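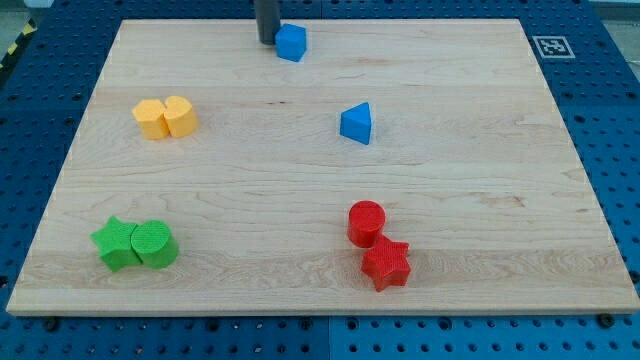 PART TWO: SOLID TIMBER
Chapter 6
Moisture and Movement in Boards

6.1 Why boards change size

Wood takes up water vapour from damp air and gives it off again in dry air. As it does so it swells and shrinks. The movement is unequal. Along the grain it is small enough to be ignored in most joinery. Across the grain it must be allowed for in every wide panel, table top and door. Maple, as in the board at the head of this chapter, follows the same rule as other hardwoods.

The moisture content of a board is the mass of water it holds divided by the mass of the same wood when fully dry, given as a percentage. A sample that weighs 60 g when dry and 90 g when fresh has a moisture content of 50 per cent. Students often divide by the fresh mass instead, and so obtain a figure that is too low.

6.2 Bound and free water

Water is held in wood in two ways. Free water fills the hollow centres of the cells. Bound water is held within the cell walls. Free water leaves first, and its loss makes the board lighter without changing its size. Shrinkage begins only when the walls themselves start to dry — a stage known as the fibre saturation point.

6.3 The Rurkodthorpe boards

Several worked problems in this chapter use readings from the drying sheds at Rurkodthorpe, where hardwood boards were stacked in June and weighed at intervals until their mass was steady. Shed A was open on two sides; shed B was closed and heated. A full stack weighed 2,757 kg on entry, and the control board was cut to a length of 875 mm. Readings from the Utar and Drokau mills are given in Table 6.2 and were taken with the Stöckli pin meter.

Knots and wavy grain complicate these readings. The fibres around a knot turn away from the length of the board, so part of the cross-grain movement appears along it — often as a slight cup or twist. Section 6.4 deals with straight-grained stock only, and figured boards are taken up in Chapter 7.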